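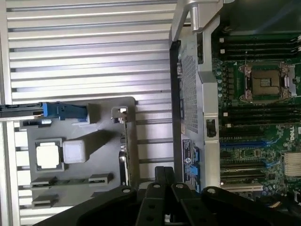 Histwood Public Library — Adult Programs Department

Speaker notes: Secrets, Leaks and Who Gets to Decide

Good evening, and thank you all for coming out. (Wait for the back rows to settle. Mention the coffee.)

I want to start close to home tonight, with the Trulcombe water papers, because I think most of you followed that story and some of you wrote letters about it. To recap for anyone newer to the area: 494 pages went to a newspaper in March, and the paper printed 3 of them. Three! The rest sat with the editors while they made phone calls, and I remember how cross people were about that. I was a little cross myself.

I've come around since, and I'd like to walk you through why. Hold up the big binder here — it always gets a laugh. Inside were home addresses, a few medical notes, and the names of 224 households that had complained in confidence. Putting all of it online in one afternoon would have told us plenty about our neighbors and very little more about the water.

Now the harder side. Someone chose those pages, and we never learned who. The Hornari contract was in there and the Wanigasekara contract wasn't, though both firms bid for the same job. Was that an accident? I don't know, and I'd be wary of anyone who says they do. A document can be perfectly genuine and still be handed over by a person who wants you looking in one direction. (Slow down here. Last time I rushed this part and had four questions about it afterward.)

So what do we ask when the next pile of papers lands? I'd ask who had them first, and what was left out. I'd want to know whether anybody called the people named in them. And I'd ask whether the office would have released them if we'd simply filed a request, which costs nothing in this county and takes a bit of patience.

Skip the history section if it's past 7:30.

Handouts: 300 printed, on the table by the door. Please take one for a friend. The request form is on the back, and the county clerk's address is at the bottom.

Questions next. Repeat each one into the microphone.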